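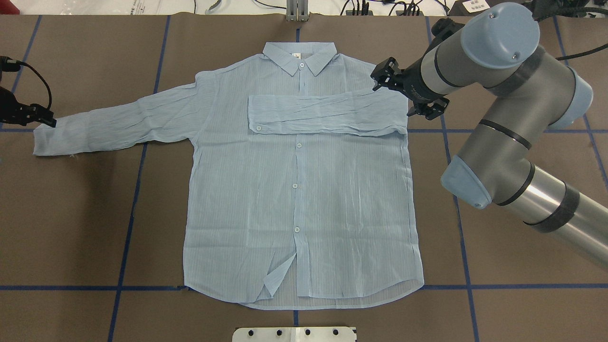 Mevidham Clothing Swap Returns With Longer Hours and a Mending Corner

6 May 2022

The spring clothing swap is back in Mevidham, and this year it has the whole ground floor of the old Gilard Street market hall to spread out in! Doors open at 10 a.m. on the last weekend of the month and stay open until 6 p.m. both days, two hours longer than before.

If you have never been, the rules are wonderfully simple. Bring clean clothes you no longer wear, get a token for each piece, and trade your tokens for anything on the racks. No money changes hands for clothing, and there is no limit on how many tokens you can collect. Children's clothes are on a separate set of tables and don't need tokens at all, so parents of fast growers can just fill a bag.

The last swap, held in February, drew 300 people on a cold and very rainy day. By closing time they had traded more than 2,000 items, from school sweaters to a full-length velvet opera coat that went home with a delighted high school drama teacher. Organizer Deirdre Heffernan had planned for half that crowd.

"We ran out of hangers before lunch," she said. "People were going home and coming back with armfuls of their own hangers, and then they wouldn't take them back. I still have most of them in my garage."

Heffernan started the swap with two friends and a borrowed garment rack in her driveway. She said the thing she looks forward to most is watching neighbors spot their own old clothes on somebody else – which happens a lot in a town this size. Her green raincoat has now been through three owners, and she sees it at the bus stop most weeks.

The big addition this time is the mending corner, run by Chaminda Bhuiyan, a tailor who spent 15 years doing alterations on Khoo Avenue before he began teaching sewing at the library. He will have four sewing machines set up near the east door, plus a long table for hand repairs. Visitors can drop off a small job or, better yet, sit down and learn to do it themselves.

Bhuiyan is hoping for plenty of shirts. Missing buttons and worn collars are the top reasons good ones get thrown out, he said, and both can be fixed in an afternoon. He is especially keen to show people how to turn a collar, an old trick in which the frayed side is unpicked, flipped and sewn back on so the fresh side faces out.

"My grandfather had shirts with collars that had been turned before I was born," Bhuiyan said. "You sit there with a seam ripper and a cup of tea and you go slowly. People think it's going to be hard, and then they want to do every shirt in the house."

He will also have jars and jars of spare buttons on hand, sorted by size and color. Anyone with a button tin gathering dust is warmly invited to bring it along and tip it in.

Formal wear gets its own room upstairs for the first time, with mirrors and a curtained changing area. Prom season is close, and Heffernan has been setting aside dresses and suits all winter. There are 196 pieces ready to go so far, in a great range of sizes, and students can borrow from the room without a token if they would like to return the outfit afterward.

Vomik, the bakery next to the hall, will sell coffee and cardamom buns in the courtyard both days. The rhubarb hand pies that sold out so quickly at the harvest fair are on the menu too, so it may pay to come early and eat first.

A few notes for anyone bringing clothes. Shoes are welcome in wearable pairs. Coats and jackets are always in demand, even in warm weather. Underwear and swimwear can't be accepted, and neither can pillows or bedding, although clean cotton sheets will be taken at the mending corner for use as practice fabric. Please check the pockets! The lost property box from last time includes two house keys, a library card and a harmonica.

Early drop-off runs the evening before the swap, from 5 to 8 p.m., at the side entrance on Gilard Street. Tokens handed out then are good on either day. Anything left on the racks at the end goes to the county shelter's clothing closet, apart from winter coats, which are stored for the fall.

Admission is free. The hall has step-free access from the parking lot, and bike racks are at the front. Sign-up for Bhuiyan's collar lessons, which are at 11 a.m. and 2 p.m. each day, is at the library's front desk.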